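Questions people keep asking about the wiping recordings

I run the collecting side of Kinis, our little project to teach a robot arm to clean a table. I get the same handful of questions by email and in the corridor, so I've put my answers in one place. If yours isn't covered, write to me and I'll add it.

What are you collecting, exactly?

Short recordings of people wiping up spills. Each one starts with a mess on a table and ends when the person wiping decides they're done. We call each recording an example, and the learning system gets fed a great pile of them. At the last tidy-up we had 564 that were good enough to keep, and the target is 3,000, so yes, there is plenty of wiping still to come!

Why people? Isn't this meant to be about a robot?

It is, and we do record the arm too, with one of us steering it by hand. But steering an arm through a wipe is slow work and makes your shoulders ache. A person with a cloth can get through a whole batch before lunch. The person's examples teach the system what wiping looks like from above (where you start, how you fold the cloth, when you go back over a bit) and the arm's own examples teach it how to do that with its own joints. We mix the two.

Where does it all happen?

Mostly at Skisirgate, on whatever tables we can get at. A smaller batch comes from Crabtree. I like ordinary rooms with chairs and cupboards in the background, and I'd much sooner have those than a bare white room with perfect lamps.
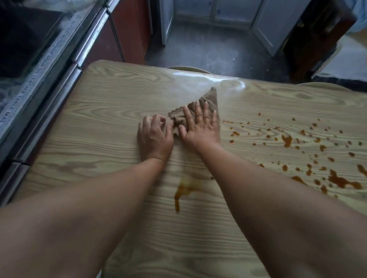
Skisirgate, 2021-10-17

What makes a good spill?

Colour and spread, mainly. Clear water is miserable to work with as you can hardly find it in the recording afterwards. Orangey-brown drops on a pale table show up nicely, and I love it when there's a mixture – tiny beads, a long smear, a wider puddle off to one side and a streak running down between the arms. A single neat blob teaches the system to look for single neat blobs.

Doesn't the shine on the table cause trouble?

It can do. A glossy top throws back a white patch of light, and our early versions took that for something that needed wiping. They'd scrub away at it for ages. I was all for moving the tables away from the light, but we kept the glare in and marked more of those recordings properly, and the scrubbing has calmed down a lot. Printed wood grain is the other pest! A dark swirly knot looks an awful lot like a stain if you've never met one before, so I'm always pleased when drops land right on top of one.

Do I have to hold the cloth in a certain way?

No, please don't. Use it how you'd use it at home. Some people bunch one side up with one hand and press the other hand flat with the fingers spread, and others scrunch the whole thing into a ball and go in circles. All of it is useful. What I do ask is that you keep both hands where the camera can see them and don't lean so far forward that your head is over the cloth.

Should I take off my rings? Roll my sleeves up?

Rings can stay on. Sleeves up if you can bear it, as it's easier for us to mark where the hands and forearms are. Watches are fine too, though chunky ones do tend to knock on the table.

How long is a session?

You'll do 20 wipes with a break in the middle. If you want to stop early, stop early. Tired wiping is sloppy wiping and I end up throwing it out.

What if I miss a bit?

Carry on, go back and get it. Those are some of my favourite recordings. The system needs to learn that a missed drop is something you return to, and it can't pick that up from people who never miss. The same goes for dragging the liquid somewhere it wasn't before. Just don't start chatting to me halfway through with the cloth in mid-air (I know, I started it).

Who goes through the recordings?

I do, with help from the marking team. Each one gets watched by 2 people. We note when the cloth first touches the liquid, when it gets folded or turned, and whether there's anything left at the end. If the two of us disagree we watch it again together, usually with biscuits.

What happens to them after that?

They go into Carnoline, our training set-up, and a new version of the wiping skill comes out the other end. Then we put it on the arm and try it on a table it hasn't met. The next big round of training is planned for April.

Can I bring my own cloth?

Yes please! Old, frayed, faded, any colour you like. We've recorded far too many examples with the same cloths and I'm sick of the sight of them. Put it through the wash first and pop it in the tub by the door when you arrive.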